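Irkano Community Forum > Home & Energy > Heating and Cooling

Thermostat setting when you're out all day in summer?

Started by noonan_ridge

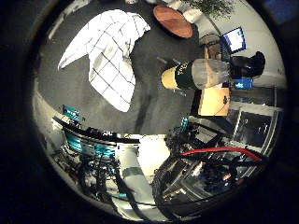
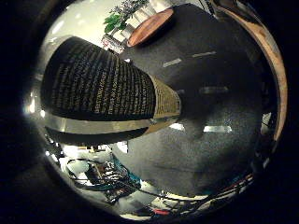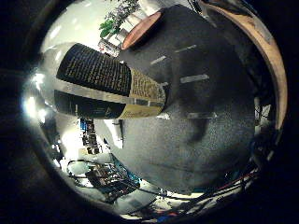
Irkano, Jul 21, 2019

noonan_ridge wrote:
We moved into a single-story house in the Noonan subdivision in February and this is our first summer in it. The house is a little under 2,000 square feet, slab foundation, original windows, central air with a single-stage outdoor unit. Both of us leave by 7:30 and get home after 5.

My last bill said we used 1,317 kWh. In the old apartment I never looked at the thermostat, so I have no idea if that is normal. Right now I leave it at 76 all day and drop it to 73 at night. My father-in-law says turning it up while we're gone is pointless because the AC just has to work twice as hard when we get back. My wife says turn it off completely. Who is right?

---

slabhouse wrote:
Neither one, but your wife is closer. A house takes in heat faster when it's a lot cooler than the outside. Let it warm up during the day and less heat comes in, so there's less to pump out overall. The long run at 5 o'clock looks bad but it is shorter than all the little runs you skipped.

I set ours to 83 when we leave and 77 when we're home. Ceiling fans in the rooms we're sitting in, off when we walk out.

---

puvano_pete wrote:
83 is fine if you live somewhere dry. Out here by Puvano we get sticky air from June on, and if I let the house go over 80 it smells like a gym bag by the time I'm home. The AC is also what takes the moisture out. I keep it at 78 all day and leave it alone.

---

slabhouse wrote:
That's a fair point on humidity but you can check it for the price of a cheap humidity gauge. Mine stays under 55 percent with the setting at 83. If yours goes over 60 then sure, pick a lower number.

---

twofilters wrote:
Before you mess with the schedule, look at your filter. When we bought our place there were 2 return grilles and the previous owner only knew about one of them. The filter in the hallway ceiling was gray felt. The air coming out of the far bedroom was so weak we thought the duct had come loose. New filter, problem gone.

Also go outside and look at the condenser. If it's packed with cottonwood fluff or grass clippings, shut the power off at the disconnect and rinse it with a garden hose. No pressure washer, it bends the fins.

---

noonan_ridge wrote:
I know about the hallway filter. I did not know there might be a second one. Will look tonight.

As for humidity, no gauge, but towels dry fine and the windows don't sweat. We do have a dog, so turning it off completely is out. Is 83 too warm for a dog?

---

lindenstreet wrote:
Depends on the dog. Ours is a short-nosed breed and the vet told us to stay under 80. An older or heavy dog, same thing. Ask yours. Leave extra water in any case, and close the blinds on the west side before you go. The blinds made more difference for us than anything on the thermostat.

---

puvano_pete wrote:
West blinds, yes. I put up outside shade cloth on the two west windows and that room went from unusable to okay in the afternoon.

I still don't agree on the big setback. My system is a bit small for the house. When I tried 84 it was past 9 at night before it got back to 77, and it ran the whole time during peak rates. If you are on the time-of-use plan you are paying the most for exactly those hours.

---

slabhouse wrote:
OK, the rate plan does matter. I'm on the flat rate, so I don't care when it runs. On time-of-use I would bring it down before the peak starts and then let it drift up a couple degrees. Noonan, which one are you on? It's on page 2 of the bill, small print.

---

noonan_ridge wrote:
Flat rate. Just looked.

---

slabhouse wrote:
Then try 80 for a couple of weeks and compare the daily use on the utility website. Compare days with close to the same high, otherwise you're only measuring the weather.

---

sorico_sue wrote:
We're over in Sorico, house is 1,000 square feet smaller than yours and we used more than you did last month, so I wouldn't lose sleep over that number. Ours turned out to be the attic. The insulation was maybe four inches deep and there was none at all over the laundry room. We had it topped up in spring. I don't have a full summer of bills yet so I can't tell you what it saved, but the upstairs doesn't get that stuffy feeling in the evening now.

Stick your head up there with a ruler, early in the morning. Don't do it after lunch.

---

noonan_ridge wrote:
Found the second return. It's behind the door in the back bedroom, low on the wall, and the filter in it has a date from three years ago written on it. I'm going to the hardware store.

Thermostat is now at 80 from 7:30 to 4:30, then 76. Vet says 80 is fine for her. Attic will have to wait until I have a free morning.

---

twofilters wrote:
Write the size down before you go. The back one may be different from the hallway one. Ours is.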